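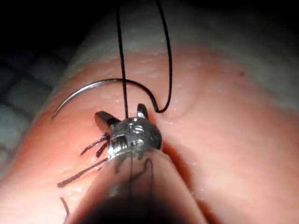 A curved needle held between two small metal jaws.

Why Do Free Games Ask You for Money?
Jul 30, 2026

You tap "Install." The price says free. Ten minutes later a treasure chest is bouncing on the screen, a clock is ticking down, and a cartoon fox is telling you that you can have 820 gems if somebody types in a credit card number.

So was it free or not?

Well, partly. You can play without paying. But the people who made the game have rent to pay, and they get their money from somewhere. When a game calls itself free, it's fair to ask where.

Where the money comes from

Some of it comes from ads. You watch thirty seconds of a different game, and the company behind that other game pays for your time. The rest comes from things sold inside the game: cards, hats, extra lives, chests. Most players never buy any of them. A small group buys a lot, and in many games that small group pays for nearly everything.

Take a made-for-phones card game like Cutetti. You collect animal cards and send them into battle. The first evening goes very well. You win and win, and the game throws cards at you. Then the wins slow down. Did you get worse? Probably not. The other teams got stronger, and the shop button started to glow.

What is a gem, anyway?

A gem is play money that costs real money. Why not just put the price in dollars? The makers will tell you gems are more fun. Maybe. They also make it hard to tell what you're spending. If a dragon costs 3424 gems and gems come in packs of 820, how many packs do you need? Four packs won't do it. You need five, and then you have gems left over that aren't enough for anything good. Leftover gems have a way of making you want more gems.

Try this: before you want something in a game shop, work out the price in real money. Write it on paper. It can look a lot less shiny there. 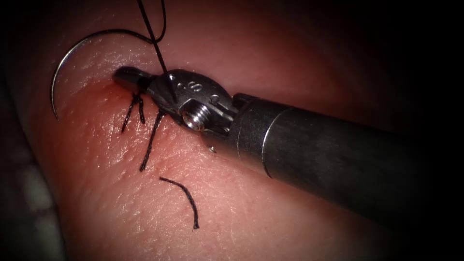
A surprise chest is the trickiest thing in the shop, and the part I trust least. You pay first and find out later what you bought. The game may say you have a 3 percent chance of a gold card. That means that if a hundred kids each opened one chest, around three of them would get gold, and the rest would get something else. Opening lots of chests doesn't make the next one luckier, unless the rules say so. And don't be fooled by a picture on the lid. Good art can make anything look important: put a bright light in the middle, let the corners go almost black, and even crinkly pink tissue with a metal tool resting on it seems like the start of a big adventure. The chest glows because someone drew it glowing.

"But the timer says it ends today!"

It might. Jelle Claeys, who used to design levels for a small studio called Steda, kept a list of "last chance" sales in one game he played. The same sale came back in February with a new color and a new name. If you see a clock, close the game and have a snack. See if you still want the thing afterward.

Are all these games bad?

No. Plenty are fun, and the people who draw the cards and write the music deserve to be paid. Iraís Pacheco, who teaches a game-making club, asks her students one question about every game they bring in: would you still play it if the shop were gone? Some games pass easily. Others get very quiet.

Before you tap "Buy"

Ask the grown-up whose card it is. Ask every time, even if they said yes last week.
Find the real price.
Look for the chances. They're often behind a tiny "i" button.
If the game won't tell you the chances, keep your money.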